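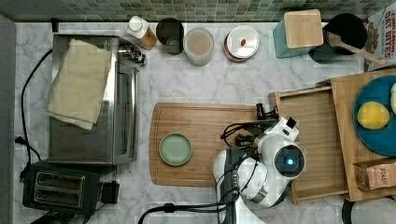
Ticket 227
Opened by: tenant, unit 7, Cleltarbridge
Handled by: Prudholm maintenance desk
Status: closed
Subject: Kitchen breaker trips at night, nothing running

Tenant's report
The breaker for the kitchen counter outlets keeps tripping. It goes off overnight and we find it in the morning when the clock on the radio is blank. It resets fine and then holds all day, including when we cook. The panel is a Kumell and the breaker is the one marked "K counter." No burning smell, no buzzing, no warm cover plates. Lights and refrigerator are not affected.

Tuesday, first reply from the desk
Please don't reset it more than once at a time. If it won't hold, leave it off and call us. In the meantime we need to know three things: what is plugged in on that circuit when it trips, whether the breaker has a test button, and whether anything outside the kitchen goes dead along with it.

Tenant
It has a test button. The phone charger in the hallway also goes dead, and so does the outlet on the back porch. We never noticed the porch one until we went around with a lamp to check. We unplugged everything on the counter before bed and it still tripped.

Desk
That is useful. A breaker with a test button can trip on a small leak to ground as well as on too much load. With the counter unplugged, load is not a likely cause. We have asked Saragih to come out. Please keep the hallway charger unplugged too, and write down the weather each night if you can.

Tenant's log
First night: counter and charger unplugged, dry, held until morning.
Second night: same setup, dry, held.
Third night: same setup, rain after midnight, tripped. Would not reset until after lunch.
Fourth night: everything plugged back in, dry, held. Ran the oven for dinner and made toast the next morning, no trouble with either one.

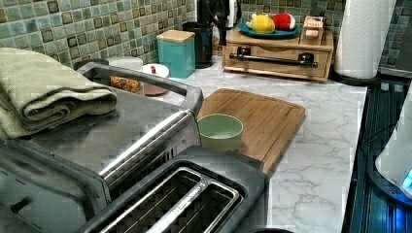
Saragih: We would look at the porch before we open anything in the kitchen. The pattern follows the rain and the charger made no difference. Please turn the breaker off if rain is forecast before we get there, and tape over the porch outlet cover so it doesn't get used.

Tenant
Taped. The cover has a spring lid, but it doesn't close all the way on one side. There is some green on the screws.

Visit notes, entered by the desk
Porch outlet removed. Water in the bottom of the box and corrosion on the hot terminal. The gasket was missing and the caulk had been run along the bottom edge of the plate, where it kept water in. The top edge had no caulk.

The porch outlet is fed from the hallway outlet, and the hallway outlet is fed from the kitchen. The panel label only says "K counter," so there was no way to tell that from the door. Label corrected.

Work done: box dried out and cleaned, wire ends cut back, new weather-resistant outlet, new gasket, deep cover that closes over a plugged-in cord. Caulked top and sides, bottom left open to drain. Insulation test on the run back to the hallway was good. Breaker test button works. Breaker not replaced.

Load was checked as well, with a 2,000 watt test heater on a counter outlet

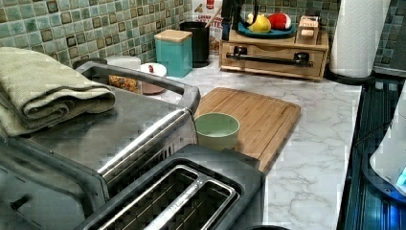
and left on long enough to be sure of the connections. No heat at any of the plates and no trip. Counter outlets were checked for reversed wiring and loose terminals. One had a loose neutral screw, tightened.

Tenant, follow-up
We had hard rain on 2 nights and the breaker held both times. The porch outlet stayed on. One question — the hallway charger outlet now sits a little crooked. Is that a problem?

Desk
No, the outlet is secure and the plate can be straightened by loosening the center screw a quarter turn. If you'd like us to do it, we can add it to the smoke alarm visit in October.

Tenant
Fixed it with a butter knife, breaker off first. You can close this.

Desk
Closed. Parts and labor billed to the building. The other porch covers on that side are on the list to be checked — separate ticket.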